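Search this blog
Search for:

The toy bin finally gets sorted (and I have opinions about tables)

You know how I said in August that I'd deal with the play food before the holidays? Well. It's 18 January 2024 and I'm only now writing this up.
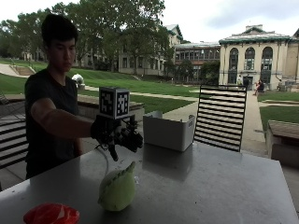
Start with a big clear table

I used to sort on the living room rug and it was a disaster every single time. Little things roll under the couch, the dog gets interested, and after an hour I'd have seven piles and no idea which was which. A metal table is so much better! You can see every last thing on it, it wipes down with a damp rag, and you can stand up while you work – my knees are very happy about that part. Yes, it shows smudges. I've made my peace with smudges.

Pick the bin before you pick the piles

This was Itzel Magaña's advice and I ignored it for ages. I'd sort everything beautifully and then find out that none of it fit in anything I owned. Now the bin goes on the table first, and I like a light gray one with rounded corners and no lid. Lids get lost at my house. With an open top you just pick something up, put it in, and move on to the next thing.

Squishy things and shiny things

My only real rule is that soft stuff and hard, glossy stuff don't live together. A pale green squishy shaped like a dumpling (or a pea pod, we've argued about this) will pick up every crumb and hair in the house, so those get wiped and go in last, on top. The shiny red pieces can go at the bottom and get banged around all they like.

How long it took

I did it in three evenings with the radio on. We had over 269 pieces to start with, which is frankly embarrassing, and I gave a big bag of them to Gediminas for his kids. He texted me later to ask if I had any more of the vegetables. I do! They're in the hall closet, behind the vacuum, and he's coming by for them next week.

Next up is the puzzle shelf. If you have a good trick for keeping the pieces with the right box, leave me a comment, please.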